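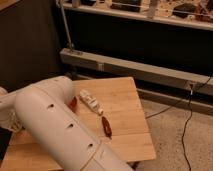

Where should small articles found on the tables be handed in?
At the ground-floor desk in Fareldale House, at any time when the building is open.

To: Fareldale House users list
From: Elżbieta Krawczyk, House Services
Re: Small articles left on tables
Date: 13/12/2021

Dear colleagues,

Thank you to those who replied to my earlier message, and in particular to the Urbańczyk Room users, whose questions are answered here for the benefit of the whole list.

On 13/12/2021, House Services wrote:
> Users are reminded that tables in the shared rooms should be
> cleared at the end of each booking. Small personal articles
> (lip balm, pens, keys, cosmetics and the like) are to be placed
> in an envelope, marked with the name of the room, and handed in
> at the desk. Articles will be kept for 14 days.

1. Lip balm and other cosmetics. Several members asked whether a used tube need be kept at all. It should be handed in like anything else. Unclaimed cosmetics will be thrown away after 14 days and will not be passed on to the charity shop.

2. Pens and markers. Loose caps should be put back on their pens where the match is plain. A cap found by itself may go in the same envelope as the other articles from that table. The desk does not need a separate envelope for each item.

3. Folding knives and other blades. These must be given to a member of staff by hand and must not be put in an envelope. The owner will be asked to sign for the article on collection.

4. Wooden tabletops. The light wood marks easily, and lip balm in particular leaves a greasy patch which sinks into the grain if it is left overnight. Please wipe any patch with a dry cloth first, then with a cloth wrung out in warm water and a little washing-up liquid. The spray supplied by Rulalora is for the sinks and should not be used on wood. Ink marks should be reported and left alone – two boards have already been sanded this year and cannot be sanded again.

5. Carpeted rooms. Please look under the table as well as on it before leaving. Small tubes roll, and the cleaners' machine does not pick them up.

6. Envelopes. A box of 360 has been placed in the cupboard outside the Wakolach Room. Those who would like a supply for their own room should write to me and not take the box.

The register of found articles now stands at 2,079 entries, and a new volume will be opened in February. Entries in the present volume may be consulted at the desk on request.

Further questions may be sent to this list or to me directly.

Yours sincerely,

Elżbieta Krawczyk
House Services
Fareldale House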